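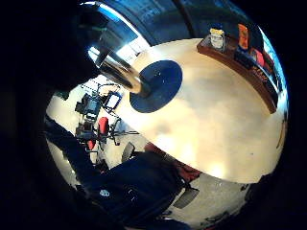
Furtună Declines to Join Turnex "Quiet Table" Rating, Asks to See the Test Results First

MERBERG, April 2018 – Furtună, the restaurant group, said this month that it will not display the Quiet Table rating being offered to dining rooms by Turnex, and that it has asked the company to publish the measurements behind it.

Turnex says rooms that carry the rating are "measurably calmer" for guests. Furtună took part in the February trial and has read the summary it was sent. The summary gives a figure of 3,147 guest responses. It does not say what the guests were asked, at what hour, or how full the rooms were when they answered.

"I would love a quieter dining room. Our guests bring it up all the time," said Touran Rahimi, managing director of Furtună. "But I was shown a chart with no numbers on one side of it, and then I was shown a price."

The group's own records raise further doubts. Of the 3,147 responses, 2,560 came from lunch service, when most rooms are half empty and would be calm with or without a rating. Turnex has described the sample as "balanced." Furtună has asked what it was balanced against and has not had an answer.

Afshin Shokri, who runs the group's dining rooms, also questioned the advice that comes with the rating. Members are told to change their menus to a softer paper, lower the lights and seat parties of six or more near a wall. "The wall part may be right – I've done it for years," Shokri said. "I can't see what the paper has to do with it."

Furtună will instead pay for sound readings in six of its rooms, taken at lunch and at dinner by Basum, an outside acoustics firm. The readings will be posted in full, including any that show the group's rooms are louder than guests would like. Furtună has made no promise about what it will do with them.

The group remains willing to look at the rating again if the full results are released.

Press contact: Niloufar Ghorbani, Furtună, Merberg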